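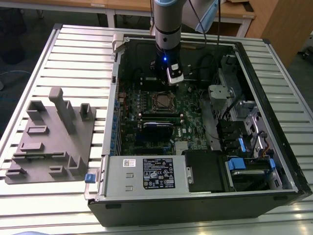

Side panel off, tower flat on the bench, arm parked above the board.

Before you trust a grasp planner near a CPU socket, make it prove itself. Most of the demos I've watched for Jostik, the planner we run at Wiltow, stop at the point where the gripper looks close enough. Close enough bends pins.

Step 1. Set the board frame. Don't take the pose the perception node hands you on startup. Jog the arm to two features you can find again, such as a screw head and a corner of the socket, and compare. If they disagree with the node by more than 2 mm, recalibrate. Turning up the smoothing filter only hides the error.

Step 2. Cap the speed and the force in the controller, not in the planner. The planner's limits are requests. I set the force stop to 4 newtons and leave it there.

Step 3. Run the approach with the fingers open and log everything. The default buffer holds 276 samples, and that's useless for a slow descent. Set it to 3000. 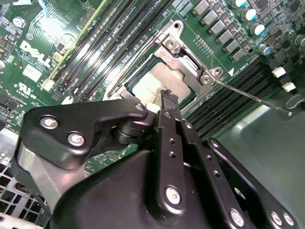
Wrist view at the socket, loading plate up, fingertip at the upper edge of the processor.

Step 4. Check the wrist view against the planned contact point. The confidence score won't help you much - ours stayed high on a run where the target had slid onto the retention frame. Overlay the planned point on the raw feed and look at it yourself.

Step 5. Only now enable the close command, and step through it by hand.

Valbona Dimitrov thinks step 4 can be automated with a second detector. Maybe. Two detectors trained on the same boards tend to be wrong together, so I still look at the overlay before every close.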